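Let the students be slow

In our robotics club at the Buten school we have 15 students and two grippers, and every April the same discussion comes back. Some parents ask why we do not enter the Jeltden competition. My colleague Sorin Lazăr also asks. He thinks young people need a date and a prize, or they will not finish anything.

I respect this opinion, but I do not share it. In a competition the task is fixed and the object is always the same cube. The students learn the cube very well. In our club they bring things from home, with round sides and strange edges, and they must think again each time.

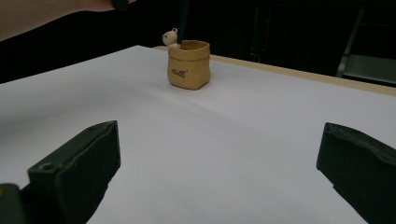

Last month Tincuța Sârbu made 41 attempts with one object and wrote a note after each. No judge would wait for this. But her notebook is the best thing our club has produced -- I say this also as the person who must repair what breaks.

Sorin says that I am afraid of losing. Maybe a little. Still, I would like to see one more year without a clock on the wall, and after that the students can vote.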